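Twenty Minutes Before the Kettle: Ulla Kvam on Running a Small-Town Newspaper

She has edited the Ferkedville weekly for longer than most of its readers have lived in town. We talked about obituaries, paper prices and why she still prints the bus times.
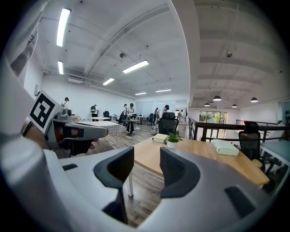
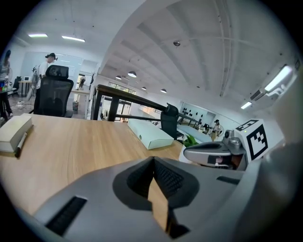
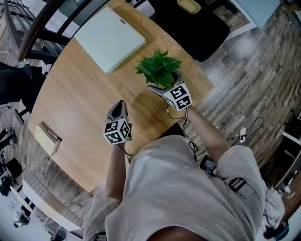 FERKEDVILLE, May

Ulla Kvam starts work at half past five in the morning, when the phones are quiet. She reads the overnight mail first, then the letters, then whatever has been pushed through the slot in the front door. People in Ferkedville still push things through the slot.

"I get recipes, complaints about the drains, and a lot of handwriting," she says. "The recipes I can usually use."

The paper she edits comes out once a week and sells 1,517 copies, a figure she knows without looking it up. Most go to subscribers in town. Another 200 are driven out to Skelthorpe, where the only shop sells them next to the bread. She has been asked many times whether she would consider going online only, and the answer has been the same each time.

"We have a website. It's fine. People look at it when the school is closed for snow," she says. "But the person who wants the paper wants it on the kitchen table. They want to cut something out of it."

Kvam did not plan on newspapers. She grew up in Flavthorpe, trained as a bookkeeper and took a part-time job doing the accounts for the previous owner, a man named Visser. One winter the reporter left for a job in the city and Visser asked her to cover a meeting about the road bridge. She wrote it up the way she would have written a letter to her sister. He printed it with two words changed.

"I asked him which two. He wouldn't tell me," she says. "I compared them later, and he had taken out 'very' both times."

She has been there 31 years now. For the last six she has shared the work with Villads Snorradóttir, who came to sell advertising and now does most of the reporting as well. Snorradóttir joined us halfway through the conversation, carrying page proofs for the property section.

He is frank about the money. Advertising from local businesses pays for the printing and not much else. Public notices used to cover the salaries, and there are fewer of them each year. Paper costs more than it did, and so does the fuel for the Skelthorpe run.

"We dropped four pages two years ago," he says. "I thought there would be an outcry. We got three letters, and all of them were about the crossword being moved."

The crossword is back on page two.

What readers care about most, both of them agree, is the obituaries. The paper prints them free of charge and at whatever length the family wants. Kvam edits them herself and does not pass them on to anyone else, even when she is on vacation.

"You have to ring the family," she says. "They will write that he enjoyed fishing. Then you ring them, and you find out he had the same boat from when he was 19 and wouldn't let his brothers in it. So you ask if you can put that in, and nearly always they say yes."

She keeps a notebook by the phone for those calls. The questions at the front of it have hardly changed. What did people call them? Where did they work first? What did they cook? She says the last one gets the longest answers.

Mistakes are corrected on the same page they appeared on, in the same size type. That was Visser's rule. The worst one in her time was a wrong date for a funeral. She found it on the morning the paper came out and spent the day telephoning everybody she could think of who might go.

"I think they all got there," she says. "I stood at the back. His widow came over afterward and said it was the best turnout in years, so maybe the calls helped. I still check every date three times."

Snorradóttir would like to do more long reporting. He spent much of the winter on a series about wells on the farms east of town, going from one kitchen to the next and reading old drilling records in the county basement. It ran over five issues. Two farms have since had their water tested again.

"It took a lot of evenings," he says. "I'd do it again, but I would start in spring. Some of those roads are bad."

The bus times are a smaller matter, though they came up more than once. The bus company publishes them on its own site and posts them at each stop. The paper prints them anyway, bottom left of the back page, every week. Snorradóttir has suggested selling the space.

"He suggests it every January," Kvam says. "There are people here who plan the week from that corner. I'm not taking it away from them."

Neither of them has a clear plan for what happens when she stops. A regional group made an offer some time ago and she turned it down - the group wanted to move the editing to another town. Snorradóttir has talked to the bank about buying in gradually. She would like to stay on for the obituaries, a couple of mornings a week.

By then it was almost noon and the phone had rung four times. The fifth was a woman wanting to know if it was too late to add a name to the list of graduates. Kvam told her it wasn't, and reached for a pencil.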